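Guest Room Attendants and Public Area Cleaners, Namau Residence

Namau Residence invites applications for 11 posts in its housekeeping department, two of them part-time. The successful candidates will begin work in November and will report to the Head Housekeeper.

Attendants are responsible for the daily care of 14 rooms each, including carpets, curtains, upholstery and wooden furniture. Previous hotel experience is welcome but not required.
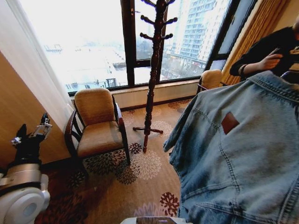 Lindiwe Mabuza
Head Housekeeper, Namau Residence

The sitting areas by the windows form part of every attendant's round. Armchairs are to be brushed and their wooden arms and legs wiped with a dry cloth. The coat rack is dusted from the top peg down to the cross base, and the stone sill is cleaned before the carpet is vacuumed. Sheer curtains are taken down for washing by the linen team.

Full training is given over the first two weeks. Uniform and meals on duty are provided.

Applicants should send a letter and the names of two referees to Kristof Stevens, Personnel Office. Letters should not exceed 300 words. Interviews will be held at the Residence.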